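Gunnlaugur Eyvindsson to star in "The Cabrera Road"

First leading film role for the stage actor, with shooting to start in April

Brukska Pictures is thrilled to announce that Gunnlaugur Eyvindsson will play the lead in "The Cabrera Road," a new family drama written and directed by Benjamín Painemal. Cameras roll in April in the harbor town of Ovholm.

Eyvindsson plays Anders, a retired ferry pilot who gets a letter from a brother he thought was dead and sets off to find him. He takes along the one neighbor who still talks to him, a bus driver named Luc, played by Dorian Texier. The two actors have shared a stage before, in the long-running comedy "Small Change," which closed last year after 153 performances. They have never made a film together.

"I have played kings, butchers and one very sad dentist," said Eyvindsson. "Anders is the first part where I read the last page and went straight back to the first. I called Benjamín that night - it was far too late to call anybody - and said yes before he could say hello."

Painemal spent six years on the script. He wrote the first version as a radio play, then set it aside to direct his debut feature, "Hiltix," the story of a traveling circus that loses its only elephant.

"Gunnlaugur was in my head from the start," said Painemal. "He can sit at a table and say nothing for two minutes and you would follow him anywhere. Then he tells a joke and the whole room is his. We have a lot of scenes at tables in this film, so I am a happy man!"

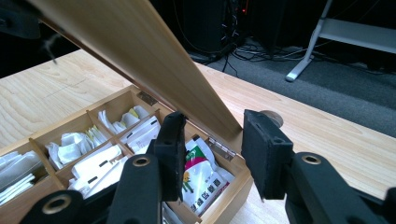
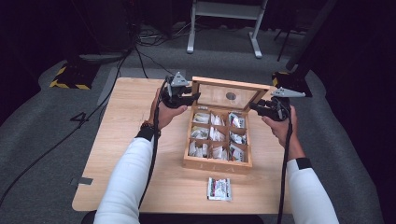
Cast and crew

Benoît Marty joins as director of photography. He and Painemal worked side by side on "Hiltix," and they plan to shoot most of the new film in natural light, with the harbor scenes set for the hour after sunrise.

The music comes from Dindo Padilla, who is writing for a small group of strings and accordion. Padilla has already recorded a first set of themes, and the actors have been listening to them in rehearsal.

"Dindo sent us a waltz and Dorian started dancing with a chair," said Eyvindsson. "I hope it stays in the picture - the waltz, I mean. The chair was not very good."

Open call in Ovholm

The production is looking for local people of all ages to appear in the ferry and street market scenes. No acting experience is needed. Sign-up forms are at the front desk of the Ovholm town library, and everyone who is picked will be paid for the day and fed lunch.

About Brukska Pictures

Brukska Pictures makes feature films and short series for viewers of all ages. Press requests for interviews with the cast and director can be sent to the Brukska press office.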